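Fommont Publishes Its Gripper Handling Rules, Free for Any Shop to Use

Dranen, 2021-01-27 – I've been bugging our team to write this down for ages, and now we have! Fommont is releasing its in-house handling rules for small robot grippers, all 12 of them, free to copy.

Six cover the fingers themselves: pads, bolts, how hard you may squeeze a part. The rest deal with the table and the people near it.
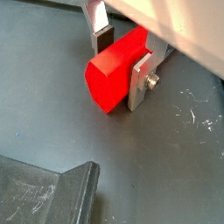 My favorite is the slow zone. Any time a part is being held close to the table, the arm drops to its lowest working speed – no exceptions for a rush order. We also ask for a pad and bolt check every 6 hours of running, and 2 people have to sign off on any change to grip force.

Pálfi and Brarkex read the drafts and sent back plenty of red ink (thank you, both). Copies are free from our front office, and I'd love to hear where you think we're too strict.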